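Padeck: frequently asked questions

Last updated 20 November 2024

What is Padeck?
Padeck is a method for training a robot arm to do long kitchen tasks in simulation. It splits a task into short stages and learns when to move from one stage to the next. The method was developed by Lajos Kerekes, Imre Dobos and Ashwin Rodrigues. Andor Illés built the kitchen scenes.

Which tasks does it cover?
The current release has 14 tasks. Most of them involve a counter, an appliance and one or more food items. The toaster oven tasks are the ones we get the most mail about, and most of the answers on this page refer to them.

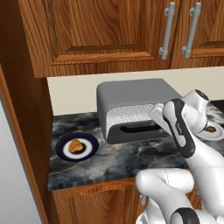

Each toaster oven task starts from a random layout. The food, the plates and the starting pose of the arm can all change between episodes. The cabinets stay where they are. The type of food is drawn from a fixed list, and the policy is not told which one it got.

Why is the toaster oven harder than the other tasks?
The door. The arm has to get its fingers to the right spot while its own wrist blocks part of the view. Small errors in the approach end in a missed grasp. In our tests most failed episodes failed at this stage, before any food was moved.

How many demonstrations do I need?
We used 109 demonstrations for the toaster oven tasks, all recorded by teleoperation in the simulator. With 40 the policy still learns to approach the oven but often stops short of the door. We have not tested larger sets.

How are the stages labeled?
By hand for a small part of the data, then by a classifier for the rest. Dénes Virág wrote the labeling tool, called Lestum, and it comes with the code. It reads joint positions and gripper state and does not use the camera images.

Does the policy see the simulator state?
No. At test time it gets camera images and the arm's own joint readings. Object positions are used only to score the episode. 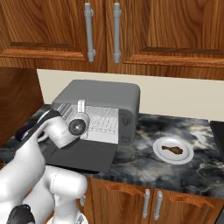
Views can be added or removed in the config file. If you change the number of views you need to retrain, and the checkpoints we provide will not load. Changing only the position of a view will load without an error, but expect lower scores.

How is success measured?
A script checks the final state of the door and the food. An episode counts only if both checks pass before the time limit. We report the mean over 3 training seeds. Partial progress is logged but is not part of the main score.

Has it been run on a real arm?
Not yet. All published results are from simulation. Please do not cite them as real-world results.

Can I use my own kitchen scene?
Yes, if it is in the Zwahlen scene format. The Adovbridge converter handles most other formats. Hinges and drawer slides sometimes come across with the wrong limits, so open and close each one by hand before you start training.

Where do I report a problem?
Use the issue tracker. Include the task name, the seed and the full log.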